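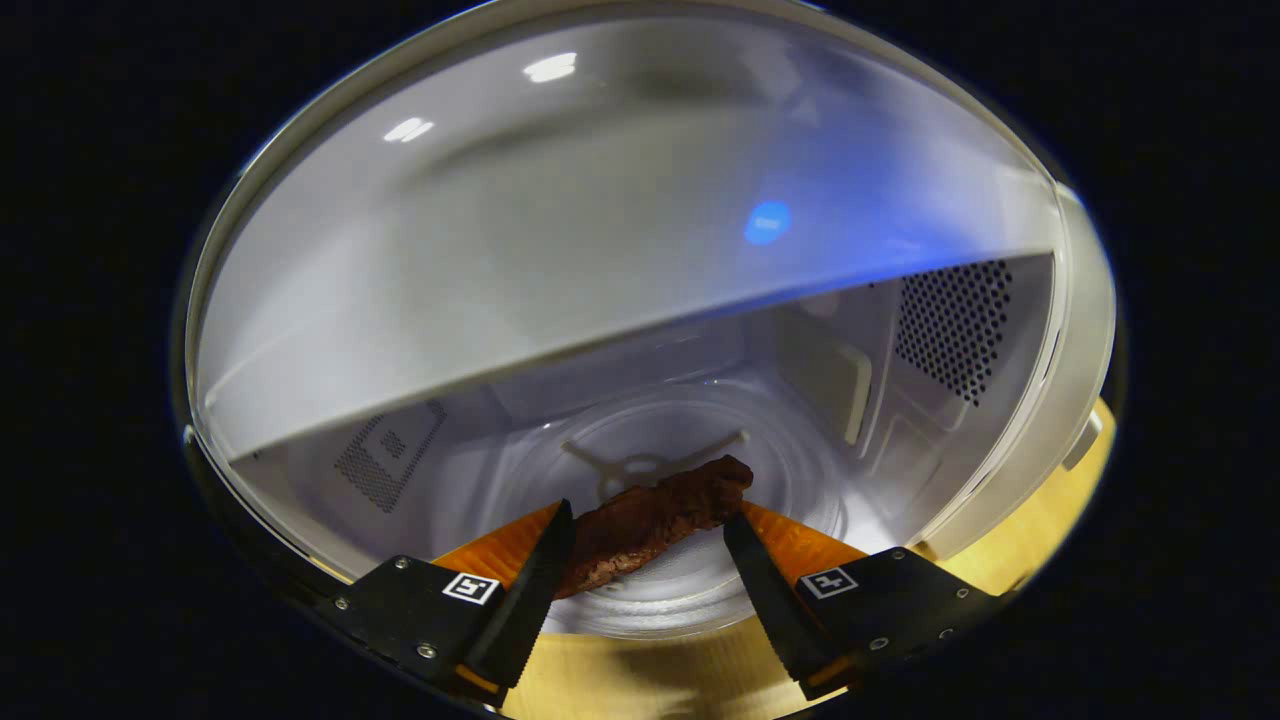
Guest room amenities are the second of the four cost groups covered in this unit, and the one in which new managers most often overspend. An amenity is any item or service placed at the guest's disposal without a separate charge. It may be as small as a sewing kit or as costly as an airport shuttle. The in-room microwave, with its glass turntable plate, is a useful first case. A guest who can reheat a strip of cooked meat from last night's dinner has received something of value, and the hotel has taken on a purchase, an electrical load, a cleaning task and a possible loss of restaurant revenue. All four must appear in the analysis before the amenity is approved.

HOSPITALITY OPERATIONS
Unit 9: Amenities, Room Types and Length of Stay

Reading before class: course packet, chapters on room inventory and housekeeping standards. Students should also bring the Ornthorpe case, which was handed out with Unit 7.

1. Terms used in this unit

Transient guest: a guest staying fewer than seven nights, usually booked at a nightly rate.

Extended-stay guest: a guest staying seven nights or more, usually at a reduced weekly rate.

Fixed amenity: equipment that remains in the room between guests, such as a refrigerator, safe or hair dryer.

Consumable amenity: an item used up by the guest and replaced by housekeeping, such as soap, coffee or bottled water.

Cost per occupied room: total spending on a category for a period, divided by the number of rooms sold in that period. Vacant rooms are left out of the divisor.

2. The Ornthorpe case

The Ornthorpe is a 357-room property serving a convention district. Its building contains three room types. Standard rooms have a coffee maker only. MacBrayne rooms, named after the wing in which they are located, add a refrigerator and microwave. Suites have a full kitchenette. When the hotel opened, the three types were sold to all guests on the same terms, and the front desk assigned them largely by availability.

The result was a mismatch. Convention delegates staying two nights were given kitchenettes they had little reason to use, while project crews staying a month were placed in standard rooms and asked daily for extra equipment. Housekeeping kept a stock of portable appliances for these requests. Moving and cleaning them took about 12 labor hours per week, none of which was charged to the rooms department.

Management considered two proposals. The first was to place a refrigerator and microwave in every standard room. The second was to leave the equipment where it was and change the assignment rules, so that extended-stay reservations were matched to the MacBrayne wing at the time of booking. The second was adopted in July, using the Trolorier reservation system already in place.

3. Points for analysis

The purchase price of a fixed amenity is seldom its largest cost. Students should include cleaning minutes per checkout, repairs, replacement and the space the item takes from desk or closet.

Housekeeping time must be measured by room type. A single average for the whole property hides the difference between a standard room and a suite, and leads to unfair workloads when rooms are divided among attendants.

Guest comment cards are weak evidence of demand. Guests rarely object to an amenity that is free - they simply leave it alone. Usage checks by room attendants, recorded at checkout, give a better picture.

Brand standards may settle the question before any analysis begins. A hotel operating under the Vemura franchise agreement, for instance, must supply a refrigerator in every room regardless of local demand. Independent hotels have more freedom and more responsibility for the decision.

4. Assignment

Write a memorandum of no more than 400 words to the general manager of the Ornthorpe. State whether the first proposal should be reconsidered if extended-stay guests come to occupy a larger share of rooms. Show cost per occupied room for each proposal, and list every assumption on a separate page, which does not count toward the limit.

Memoranda are due at the start of the next class meeting. Late work is accepted only with prior approval from the department office.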